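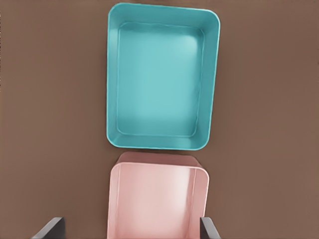 I bought the Odgate drawer trays in May, when I finally got tired of digging through my desk for stamps. They come as a set of shallow rectangular trays in several sizes, and you fit them together however your drawer allows. Before I bought anything I laid out the sizes I wanted on the desktop, and I would tell anyone to do the same. Two shallow trays set one above the other, like the turquoise one and its neighbor on the brown tabletop, take up more length than you expect. Rounded corners like the ones on the turquoise tray also matter more than I thought, as a little space is lost at each one. My drawer is narrow, and the layout I had in my head did not fit. The second one did.

The set cost me $39 from Senotden, plus $5 shipping. It arrived in a plain carton with a sheet of paper between each tray. One had a scuff on the underside. I kept it, as the underside faces the drawer.

What I keep in them

Pens and pencils in the long tray, stamps and return labels in the next one, and a mix of binder clips, spare keys and batteries in the smallest. I tried putting the scissors in with the pens and it was a mistake. They are too wide at the handles and the drawer caught on them every time. They live in a cup now.

What works

The trays are easy to clean. I had a pen leak in June and most of the ink came off with dish soap and an old toothbrush. There is a faint gray mark left. The sides are low enough that you can pick up a single paper clip without tipping the tray, and I had trouble with that in the deeper Darwish set I used before.

What doesn't

They slide. Odgate includes small stick-on feet, but mine started peeling within two weeks, and I ended up cutting a piece of shelf liner to go under everything. That fixed it. The sizes are also not exact multiples of each other, so you get a gap along one side unless you are lucky. Mine is just wide enough to lose a pencil in.

The listing on Senotden had 2,705 ratings when I ordered, and a lot of the low ones were about the feet. I should have read more of them.

Who should buy them

If your drawer is very deep, get something taller. For an ordinary desk drawer full of small things, these are fine at the price, but budget for the liner. I am thinking of getting a second set for the kitchen in our Eltstead apartment, where the drawers are wider and the gap should matter less.

Posted July 3, 2024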